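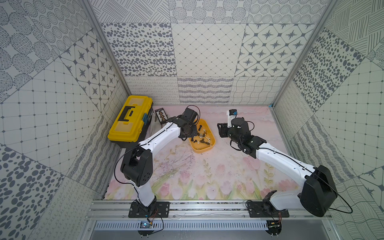 Temps de lecture : 2 min

Bon, je vous avais promis le récit de ma visite chez Rarkance, le voilà ! J'y allais pour voir du gros matériel, et j'ai passé presque tout mon temps devant la petite cellule à deux bras que l'équipe appelle Tarnia.

C'est Traian Cozma qui s'en occupe au quotidien. Les deux bras partagent le même rail en aluminium, chacun sur sa platine noire, et il tient beaucoup à ce rail : tous les 261 cycles il repasse sur les vis des platines, clé en main, le gauche d'abord (une habitude, il n'a pas su me dire d'où elle vient). Le compteur en était à 3 947 cycles ce matin-là.

Ensuite il y a les câbles. Sur le bras gauche, ils courent le long des segments blancs et retombent vers la base, avec une boucle fine au-dessus du bac orange. Traian vérifie cette boucle à la main, poignet plié puis tendu — trop courte, elle tire, trop longue, elle accroche les pièces. Sur le poignet droit, il y a en plus la petite caméra, qu'il recale après chaque démontage de pince. Il compte environ 8 minutes, Albertina Pacheco dit le double !

Et moi, j'ai craqué pour le plan de travail à tulipes roses. Un peu rayé au milieu, mais quel charme. J'y retourne en mars prochain, avec de meilleures chaussures.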